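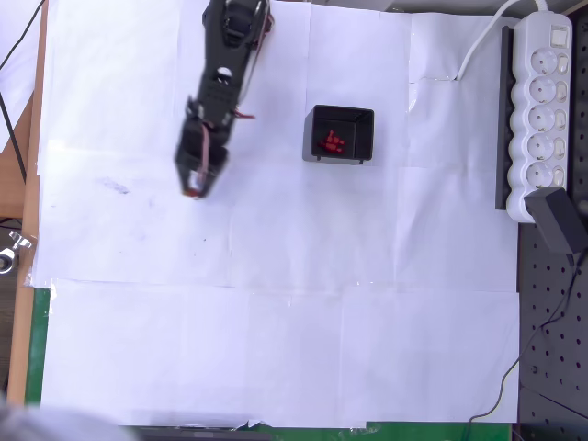 Red pieces in the black sorting box, on the papered table

Progress report no. 2, Stonthorpe Sorting Kits
6/5/18

Hi Jamie,

Sorry this one is longer than the last. There's a lot to tell you, and most of it is good!

The big news is that the tables are papered. You'll remember that in the first report I was fretting over little pieces vanishing into the wood grain, and you suggested just covering the lot. So we bought white paper in large sheets, laid them edge to edge with a bit of overlap, and wow, what a difference. Red on white you can spot from the doorway. The sheets do crease (they come folded from Cledbridge, and I can't get the folds to lie flat for love or money) and they pick up smudges, so I've put a few spare sheets in the budget. I'd like to try a roll next, if Cledbridge will sell us one without the huge minimum order.

Then the boxes. We settled on the black open-topped ones with the square base. I went back and forth on this — the clear ones looked nicer on the shelf, but the kids at Orkthorpe kept trying to pick pieces up through the side. With the black walls everybody reaches in from the top, and the red really glows against the dark inside. The walls are thin, though, and I do worry about them cracking once they've been dropped a few times. Mrs. Mazandarani has offered to keep one at the library desk all summer and let it take its chances, which I thought was very brave of her.

What we've spent so far: 80 dollars on boxes, plus the paper, which came out of the small supplies line. I've kept the receipts and will scan them in when the scanner is speaking to me again. Nothing has gone over.

Sessions: we've run 7 since I last wrote, all of them in the back room at Stonthorpe. The little red pieces are the favorite by a mile. I had planned to bring out all the colors together from the start, but a small pile of one color in one box seems to be plenty for a beginner, and the older ones can move up when they're bored. So the instruction card is being rewritten (again!) to start with red only. I'll send you the draft before it gets printed, and please be picky about the wording, I've read it so often I can't see it anymore.

Still to do: labels for the box lids, a proper bag for spare pieces, and a date with Orkthorpe for September. They want two kits and I've said yes, so I need to know if the second payment can come a little early. Could you let me know by the end of the month?

Say hi to the rest of the Fairclough clan for me. And do come by for a session if you're over this way — there's always coffee.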